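Skoren puts two-arm kitchen robot purchase on hold, publishes its buying checklist

CLIRKVILLE, 2026-10-01 — Skoren, which runs staff cafeterias and break-room counters for office and warehouse clients, said it will not buy any two-arm service robots in its next budget year. The company had set money aside for a first order of 20 units. That money will stay in the equipment reserve until a seller can answer a short set of questions in writing.

The decision follows a review of quotes and demonstration material from several suppliers. Skoren is releasing the questions it used so that other food service operators, many of them smaller and with less time to read proposals, can put them to the same sellers.

"We went into this ready to spend," said Ivan Pavliuk, who heads equipment planning at Skoren. "We came out with a folder of nice demos and very few numbers I could put in a budget. If I bought dishwashers this way I would be out of a job."

What the review covered

Skoren looked at counter work only: setting out packaged drinks and baked goods, clearing items left behind, and resetting a place for the next person. Frying, cutting and anything involving hot liquid were left out from the start. The company asked each supplier to show its system doing counter work and to say how long each job took, how often a person had to step in, and what the whole setup would cost over its service life.

Much of what came back was simulation. Skoren has no complaint about simulation as a tool for developing software, and its planners found some of it useful for judging reach and counter depth. Their objection is to seeing it used as the main support for a purchase price. A rendered counter never has a sticky spot on it unless somebody decides to put one there.

One of the tasks under review was the handling of a red can and a donut sharing a placemat on a marble counter. It is a fair choice of task, in Skoren's view, and closer to daily work than a row of identical boxes. A can on its side is a rounded, slick thing to get hold of, and a donut standing right beside its lid leaves little space for fingers. A still such as this one shows the two hands over the counter, one of them above the can. It cannot show whether the donut would survive.

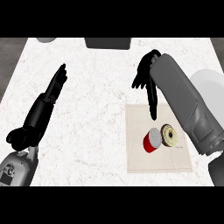 The questions

1. What does the quote leave out? Skoren found that the price of the arms was the easy part. Hands, mounting, guarding, floor work, electrical work, software fees and training were often listed as "to be discussed." The company now wants a single figure for a working station, with every yearly fee spelled out for the full term.

2. How many real attempts stand behind the claim? Skoren is asking for a log of at least 3000 attempts on physical equipment, with real food and real packaging, for each task the seller wants to charge for. The log must include failures. Edited clips do not count toward the total, and neither do simulated runs, which may be filed separately.

3. What does the second arm do? Two arms cost more than one to buy, house and maintain. Skoren wants to see, task by task, when both are working and when one is waiting. If a job can be done with one arm, the company would like a price for one arm.

4. Who cleans it, and with what? Jointed fingers have a lot of small gaps. A supplier should name the cleaning products allowed, the time a full cleaning takes, and whether gloves or covers are needed for food contact. If covers are needed, their price belongs in the quote.

5. What happens on a bad day? Skoren wants a written repair time, a named party responsible for meeting it, and a description of how the counter runs by hand in the meantime. A station that blocks the counter when it stops is worse than no station.

6. How does it cope with a different counter? Skoren's sites have steel, laminate and stone surfaces in several heights. Suppliers are asked to state what must be measured, moved or reprogrammed before a station can be used at a second site, and what they charge for the visit.

7. What is the resale or return value? If the answer is none, Skoren will budget for none.

Budget figures

The company compared the proposals against the way it does the work today. In its Clirkville operation, counter resets take up over 835 staff hours a year, spread across many short visits by people who are also doing other things. Pavliuk said this is where most sales presentations went wrong.

"They take the hours and multiply by a wage, and there's your savings," he said. "But I don't have a person who only resets placemats. I have a person who resets placemats on the way to fixing the coffee machine. The robot doesn't fix the coffee machine, so I still need the person."

Under Skoren's planning rule, no more than 50 percent of the hours a supplier claims to save may be counted until a site has been through a full trial. None of the proposals paid for themselves inside the company's normal equipment term once that rule was applied. Two came closer than the rest, and Skoren has invited both suppliers to come back with firmer prices.

Binon trial still possible

Skoren is keeping one door open. Its Binon site, a small cafeteria with a long, straight counter, remains available for a paid trial beginning in January. The trial would cover a single station. The supplier would carry the cost of installation and removal, and Skoren would pay a monthly fee only for tasks finished without help from staff.

Yeoh, the kitchen planning firm that drew up the Binon counter, will measure the space and keep the trial log. It has no sales agreement with any robot supplier and will be paid the same whatever the outcome. Skoren plans to publish the log in full, including stoppages and dropped items, if a trial goes ahead.

No supplier has signed up so far. Pavliuk said he would be glad to be proved wrong about the machines, and that he would rather find out on one counter than on 20.

"Send me the log," he said. "I'll read a boring log all day long. I've seen enough videos."

About Skoren

Skoren operates staff cafeterias, break-room counters and vending areas for business clients in Clirkville, Binon and nearby towns. It buys, maintains and retires its own kitchen equipment.

Suppliers who want the full question list, the trial terms or the Binon counter drawings should write to the equipment planning office in Clirkville. Replies must be in writing and include a complete price. Requests for a demonstration visit will be considered after the written answers arrive.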